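Home Brewing & Coffee > Grinders and Gear > Small fixes
Tags: hand grinder, static, cleaning, beginner questions

Static is driving me nuts (Furero hand grinder)
Started by mudroom_mike, August, 6:42 am

mudroom_mike
Quick one before work. Got the Furero hand grinder after my old electric died. Love the cup, hate the mess. Grounds stick to everything. The catch cup, the outside of the catch cup, my sleeve, the counter. Knock it on the sink and half comes off, the other half just sits there looking at me.

Beans are the Gresura medium roast, the big bag. Grind is a bit finer than table salt, for pour over. House is dry, we run the AC all day.

Is this the grinder or the beans or me?

paperfilter
All of the above lol. Dry air plus darker beans plus a plastic cup = static. Wet the handle of a spoon, stir the beans once with it, then grind. One drop of water is plenty. Been doing it for years, zero sticking.

oldtinpot
Please don't put water in a grinder. Steel burrs, steel rusts. I've seen it.

paperfilter
It's a DROP. It's gone by the time you grind. My burrs are fine and I do it every single morning.

oldtinpot
Yours are fine. The one I bought used was not. Orange all around the inner burr and I'd bet money the last owner was a spritzer. You can't see in there unless you take it apart and most people never take it apart.

quietkettle
I'm with tinpot a little bit. Not on the drop, the drop is fine. But people read "a drop" and get the plant mister out. My sister in law soaks hers. The beans come out shiny.

mudroom_mike
OK tried the spoon thing this morning. Way better. Not perfect, still a ring of fuzz at the top of the cup, but I didn't have to wipe the counter. Will keep going for a week or so and report.

Side question, how often are you all cleaning these? The booklet that came with it says to brush it out "regularly", thanks, very helpful.

longdrive_dan
Every bag for me. New bag, full clean. Takes 5 minutes once you know how the parts go. Lay everything out on a towel in the order it came off. I didn't do that the first time and spent a whole evening with a spring in my hand wondering where it lived.

Also count the clicks on your adjuster BEFORE you unscrew it. Write it down. Tape it to the jar.

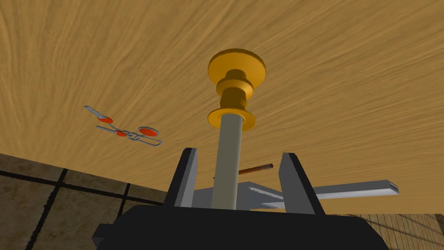
Other thing, do not use the dishwasher. I know it sounds obvious. A guy on here did it last year and the handle swelled up and split.

biscuitandbrew
Every bag seems like a lot?? I do mine maybe when it starts tasting like an ashtray.

longdrive_dan
By then it's been tasting bad for a month and you got used to it. Old oil goes rancid. Smell the inside of your grinder right now, go on.

biscuitandbrew
ok I smelled it. Fine. Cleaning it tonight

quietkettle
Dan is right about the oil but the schedule depends on what you're buying. Light roast, dry beans, you can go ages. The Gresura medium is pretty oily for a medium, I'd brush it weekly and do the full thing every couple of bags. I also stopped keeping my beans in the hopper. Made more difference than any brush.

mudroom_mike
What brush? The one in the box shed on day one. Grinder full of bristles now, great.

paperfilter
Cheap paint brush, the stiff kind for kids. Or an old toothbrush, dry. Don't buy the fancy one from Zesia, it's the same brush with a nicer handle for 3 times the money.

nightshift_nan
Going to stick up for the Zesia brush. Had mine forever and it hasn't lost a hair. The paint brushes I tried all did. You pay once.

paperfilter
Fair enough. I've had good luck with mine but I probably replace it more than I think

oldtinpot
Uncooked rice. Run a handful through. Cleans everything, soaks up the oil.

longdrive_dan
NO. Rice is way harder than coffee, you'll chip a burr or stall the thing and strip the handle. Hand grinders esp. That tip needs to die. A little starch dust left in there too, then it gets damp and turns to paste.

oldtinpot
Been doing it since before you had a login. Instant rice, not regular. Never chipped anything.

longdrive_dan
Instant is softer, sure, you didn't say instant. You said uncooked rice, and somebody's going to read that and dump in a cup of long grain.

quietkettle
Kinda funny that the guy who won't allow one drop of water is pouring rice in there – but ok

oldtinpot
Rice doesnt rust.

nightshift_nan
Can we get back to the static? I've got the same grinder. What worked for me was swapping the plastic cup for a little steel one. Found it at Price, kitchen aisle, meant for sauces I think. Fits if you don't screw it on, just hold it underneath. The grounds fall right out. No water at all so tinpot can relax.

mudroom_mike
Ooh. I might have one of those already. Do you lose any out the sides though?

nightshift_nan
Tiny bit. Less than I was losing to the sink. Wait 3 or 4 breaths after you stop grinding before you pull the cup away, the dust settles.

biscuitandbrew
Report from the cleaning. Gross. So much gunk behind the lower burr, like brown wax. Put it back together and my coffee ran straight through the filter like water. What did I do?

longdrive_dan
Did you write down the clicks?

biscuitandbrew
...

longdrive_dan
Turn it all the way closed till the handle just starts to drag. That's zero. Don't force it. Then open it up from there, one click at a time, and brew a small cup. If it runs fast go finer. If it stalls and tastes bitter go coarser. You'll get there by the weekend.

quietkettle
And check your water while you're at it, a clean grinder shows up everything else. I brew at 96 C and anything cooler tastes thin with those beans. Took me a long time to figure out it was the kettle and not the grind.

oldtinpot
96 is too hot for a medium. You're scorching it.

quietkettle
It's cooling from the second it leaves the spout. By the time it's in the bed it's lower. Try it before you knock it.

oldtinpot
Tried it. Bitter. We'll have to disagree.

paperfilter
Tinpot have you considered that it's the rice

mudroom_mike
Final update from me. One drop on the spoon AND the steel cup. Fuzz is gone. Sleeve is clean. Wife has noticed the counter. Going to take the thing apart this weekend with the towel and the clicks written down, and if there's orange in there I'll come back and say so.

Still not doing the rice, sorry.

biscuitandbrew
Mine is back to normal btw, ended up two clicks finer than where I think it was before. Tastes a lot sweeter. Kind of annoyed how long I drank it the other way.

nightshift_nan
Good stuff. mike post a note on the burrs either way please, I want to know if I should be opening mine up more

Contact the moderators | Posts belong to their authors | Back to top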